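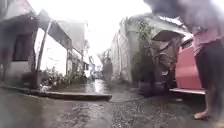

Wet Alleys — Toletura, the back lanes

Sunday, October 5, 2025

Rain again. Putting these up fast before I lose the week. Toletura has a whole tangle of back lanes between the main road and the old Zunosberg side, and most people who live in town only use them to cut through to the market. I like them best in the rain. Everything goes gray and shiny and you get the sky on the ground.

Same walk I did in February, other direction this time. Shoes soaked by the second corner. Full set is on the Pretaden page, 1,039 pictures so far for the lanes project, most of them walls. Only a handful here.

1. Low end of the lane

Gravel and concrete mixed, no proper paving on this stretch. Water just sits. The weeds along the walls love it, they come back every year however often they get pulled. Old curb slab still does its job, more or less.

2. Between the walls

Narrow part. White wall one side, gray one on the other, and the gray one is showing its age. Drain grates matter a lot down here — when they clog the lane turns into a creek and you walk on your heels. 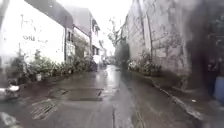
Anyway the paving is patched all over the place. Covers, seams, strips of rougher concrete where somebody dug and filled it back in. I used to find that ugly. Now I kind of look for it, you can tell where the pipes run if you follow the patches long enough. Costello map of the lanes (the folded one, 60 cents at the kiosk last time I bought it) shows none of this, it doesnt even have all the lanes.

3. The corner

Where two ways meet and it finally opens up. Tall white building that bends around the corner instead of having an edge, and big stone blocks across from it. Pink top, black umbrella. Always a good spot to stop a minute and decide which way to go. I nearly always go straight, into the narrow bit. The masonry is my favorite wall in the whole neigborhood — rough, laid in courses, and it goes nearly black in a real downpour. 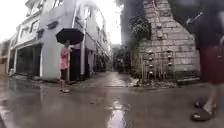 Comment from Toletura_eastside: we used that corner as the meeting point for every school trip, rain or not, and the stone wall was the one you had to be touching or you were counted as late. Can you do the steps behind the market next? They flood worse than anything in your set.

Will do the steps. Next wet weekend, promise.

4. Out on the street

Two dark umbrellas, flip-flops, shorts. Right shoes for it, better than mine. Black sedan behind. Street is wider here and you hear the rain differently, more of a hiss, in the lanes it's all drips and gutters.
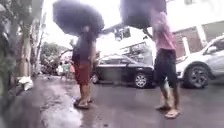

Notes

Prints: 2 sizes, small and large, ask through the Pretaden page. No frames, sorry.

Older lane sets are still up there too, oldest at the bottom. February one has the same walk the other way round if you want to compare.

Zunosberg side is next, after the market steps. Corrections on lane names welcome, I know I have a couple wrong.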